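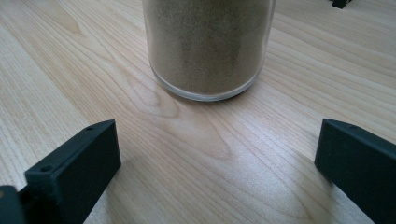

Clear jar, pale wood table.

1/ I stopped buying oats in boxes in March and switched to the bulk bins at the Kinnunen store in Dillham. Notes so far, for anyone thinking of doing the same.

2/ You bring your own container. They weigh it empty at the counter by the door and put a sticker on it with the empty weight. My big jar is 559 grams, the small one is 218. The sticker comes off in the dishwasher, so I wrote the numbers on the bottom in paint pen.

3/ Fill the jar at the bin, write the bin number on the tag, pay at any register. The cashier takes off the empty weight. If you skip the sticker you pay oat prices for glass. I did this once.

4/ My last fill of the big jar came to 1,011 grams on the scale, jar included. That's 452 grams of rolled oats. I eat breakfast at home most days and it doesn't last long.

5/ Steel-cut and rolled are in bins next to each other and the labels are small. They don't cook the same. Rolled takes me five minutes on the stove, steel-cut closer to thirty. 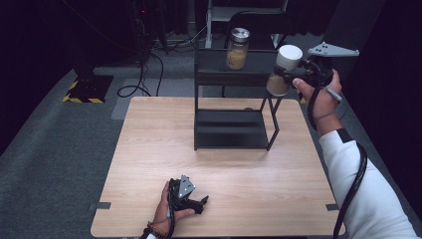

Photo: own work, free to reuse with credit

6/ Storage. A lid that closes tight matters more than what the jar is made of. Keep it away from the stove and out of the sun. Oats have some fat in them and they go stale faster in a warm kitchen. Stale oats smell a little like old paint.

7/ Don't pour new oats on top of old ones. Empty the jar, wash it, let it dry overnight with the lid off, then fill it. Any water left in the bottom and you get clumps.

8/ Pantry moths: I had them once, years ago, from a bag of flour. Now anything from a bin goes in the freezer for four days first. Let it come back to room temperature before you open the bag.

9/ Price. I save a few cents per 100 grams compared with the store-brand box. Not much. The bigger difference is that I can buy a small amount of something I've never cooked. That's how I found out I don't like millet.

10/ The Druvinport store has bins too, but they only take the paper bags they sell there. Fine if you're already in the area.

11/ Someone asked about the Heltis flip-top containers. I had two. The hinge cracked on both, so I went back to plain screw lids.

12/ Barley next. If you have a soup that uses a lot of it, post it under this one.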